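Joltach Hand-Held Gripper Kit - Pre-Use Inspection Checklist
Reviewed for: Wutel
Site: Tustdale, furnished bedroom
Inspector: Kirstin Farquharson
Second reader: Murdo MacRitchie
Date: May 16, 2022

Status codes: OK, FIX (fix before next session), NOTE (no action, recorded for the purchase review).

Section A - Gripper bodies

A1. Finger assemblies seated, no side play. OK
Comment: Left unit a little stiffer than the right at full open. Within the supplier's limit.

A2. Pivot pins flush on both sides. OK
Comment: Checked with a fingernail and then with a straightedge. Repeat at each charge.

A3. Fingertip pads bonded at all four corners. FIX
Comment: One corner lifting on the right unit, outer finger. Pressed back down and marked on the sheet. Spare pads are in the lid pocket of the case. The instructions call for a 16 hour cure, so the swap has to be done the day before.

A4. Hex screws snug. OK
Comment: The key supplied is too short to get a good grip on. Murdo used his own.

A5. Trigger returns freely. OK

Section B - Cable and power

B1. Cable jacket free of nicks. OK

B2. Strain relief holds under a light pull. OK

B3. Cable clear of the wearer's feet when standing and when turning. NOTE
Comment: Passes if the cable is clipped at the hip. The clip in the kit is weak and came off twice while bending. Dzene sells a stronger one but we have not tried it.

B4. Battery reading at start. OK
Comment: 57 percent. Enough for the short session planned. I would want more for a full one.

Section C - Work area

C1. Floor clear where the wearer will step. FIX
Comment: Move the waste bin away from the front of the table before any walking task. It can stay for tasks done standing still.

C2. Footwear. FIX
Comment: The kit manual asks for closed shoes with a heel. Slippers are not acceptable for walking tasks, indoors or not.

C3. Table steady, cloth not able to slide. NOTE
Comment: A cloth that hangs over the front can be caught by a finger linkage when the arm comes up from below. Clip it or fold it back.

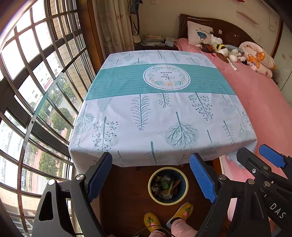 Can the grippers be used one at a time?
Each unit works alone, but the session log will show a fault for the missing side until it is switched to single mode in the settings.

C4. Soft items on the bed away from the working side. NOTE
Comment: Loose trim and long pile can wrap around a pivot. Leave toys and pillows where they are unless the task uses them.

C5. Strong daylight from a window. NOTE
Comment: Draw the curtain partway if the preview looks washed out. Kirstin to add this to the room setup card.

Section D - Paperwork and supplier items

D1. Serial label matches case label. OK
Comment: Case 1114.

D2. Printed manual in case. FIX
Comment: Missing. We worked from the download. Joltach has been asked for a paper copy.

D3. Service interval stated. NOTE
Comment: The manual gives 2850 open-and-close cycles and then a pin check. There is no counter on the unit, so the number has to be pulled from the log by hand. Murdo thinks this will get skipped. I agree - either they add a reminder or we put it on a calendar.

Overall result: pass with fixes. A3, C1 and C2 to be closed before any walking task. D2 can stay open. Next full inspection in November, or sooner if a unit is dropped.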